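Written rules for a two-arm kitting cell: what should they contain?

Posted by Wonside Training Office
4 September 2023 edition of the forum digest: see September 4, 2023We are preparing a written procedure for a bench at our Haverford site, where two robot arms work across one white table and place small electrical parts into a steel tray. The parts are miniature motors, round red circuit boards and wire harnesses, presented in open yellow trays. Our draft runs to 15 clauses and deals mainly with people: who may enter the area, who may restart the arms, and what must be recorded. It says very little about the layout of the table, and our assessor has asked for more on that point.

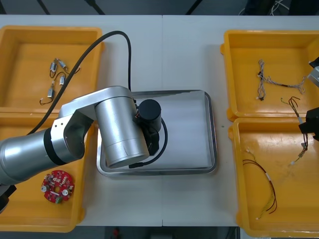
Bench layout, with parts trays on both sides of the steel tray.

We should be grateful for guidance on three matters. The first is whether the position of each tray ought to be fixed in the procedure or left to the shift lead. The second is whether loose wire leads require a clause of their own. The third is how a finished tray should be checked before it leaves the bench.

Hina Bukhari

The layout should be fixed in writing and marked on the table. At Atholm the position of every tray is given on a single sheet, and a change to that sheet is treated as a change to the cell. It must be reviewed against the risk assessment and signed before the arms are run again. A shift lead may stop the work at any time but may not move a tray and continue.

Loose leads do merit a separate clause. A gripper that closes on a motor may also catch the lead of the motor beside it, and the second part is then lifted or dragged. Our wording is as follows: "Parts with leads shall be laid so that no lead passes over the rim of the tray or through the connector loop of another part." Operators are trained to lay the parts out again after any stop, with the arms isolated.

As to checking, a kit should be compared with its parts list by a person who did not load the bins. In the kit shown next, the list would need to cover two motors, one board and two harnesses. The harnesses should be identified by part number, as descriptions by colour are easily misread. 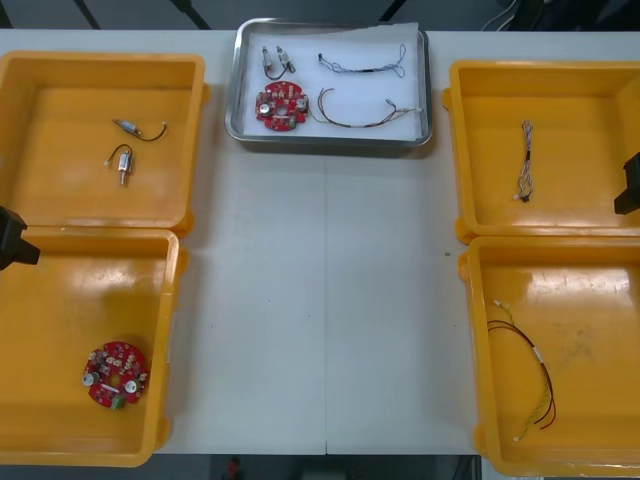 May an operator reach in to straighten a part while the arms are paused?
A pause is not isolation, and nobody should reach in until the arms have been isolated by the method given in the site procedure.

I would add one point on records. Note every stop, however short, with the clause that applied. In our last review we had 647 entries, and 6 of the original clauses were rewritten on the strength of them. A procedure that is never amended is probably not being read.

Kello Bench Support

Agree with the above. Keep it short or people will not read it. Ours is one page.

Haverford Stores

A short addition from the stores side, as the previous replies deal mostly with the arms.

The procedure should state the condition of the table before a run begins. We ask for the steel tray to contain its white liner and nothing else, for the liner to lie flat, and for the bins to be stocked to the quantity on the sheet.

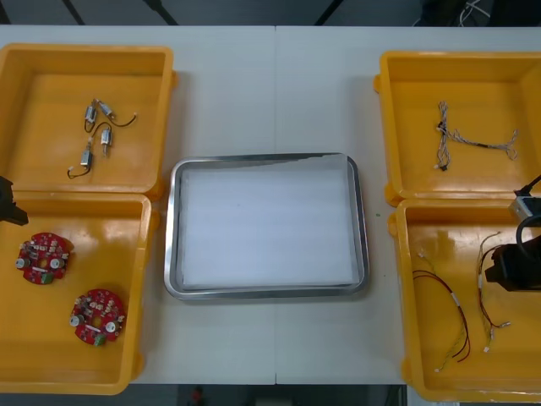
Photograph: Wonside Training Office

Boards need particular care at this stage. They should be laid separately in the bin, component side up, and never stacked. Harnesses of different types may share a bin only if the sheet says so, and a clear space should be left between them.

Any part found on the floor is to be placed in the reject box and entered in the log. It is not returned to the bin, even where it looks undamaged. The form we use for this is numbered 796 and can be requested from the stores counter. Please quote the bench name when asking for it, as the forms are issued in separate pads for each bench.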